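Setting up your Rideo cuffed bag -- section 2, Folding and first use

I've set up more of these little tan bags than I care to admit, so this section is just how I do it at my own table. The Rideo comes flat, with a stiff crease down each side, and it won't want to stand up for you at first. Give it a few minutes of attention and it'll come good.

1. Wipe down a flat, light-coloured table and let it dry.

2. Open the bag and push your fist gently into the base until the corners square up.

3. Fold the rim outward once, all the way round. Keep the cuff even or the bag will lean.

4. Stand it upright, let go and leave it for 10 minutes.
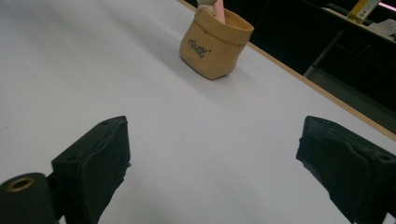

5. If it's still leaning, turn the cuff back up, flatten the fold with your thumb and start again from step 3. Mine usually takes two goes. The body will stay a bit creased whatever you do, and I like it that way!

Note: The Pradunitz liner is sold separately. I only bother with it for makeup or anything that might leak.

Caution: Don't iron the bag, not even on low. I tried it in July on my favourite one and the base has never sat flat again.

Filling the bag

6. Put small, light things in first and work up. Hair ties, clips, a lip balm, that sort of thing.

7. Keep anything with a long handle out until the end, then decide if it really belongs in there.

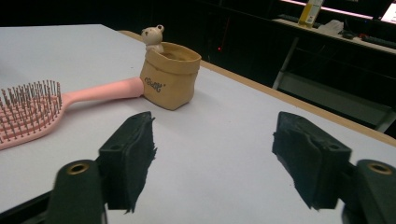
Height is what catches people out with the small size. Once the cuff is down you lose a fair bit of depth, so taller bits and pieces will poke up over the rim. I don't mind that with something cute -- the little cream bear looks quite at home in the back corner with just its head and shoulders showing. A hairbrush like the pink one is another story, and I'd keep it on the table beside the bag or go up to the Belkadi size.

8. Check that the bag still stands by itself before you move it. Carry it from underneath, never by the cuff.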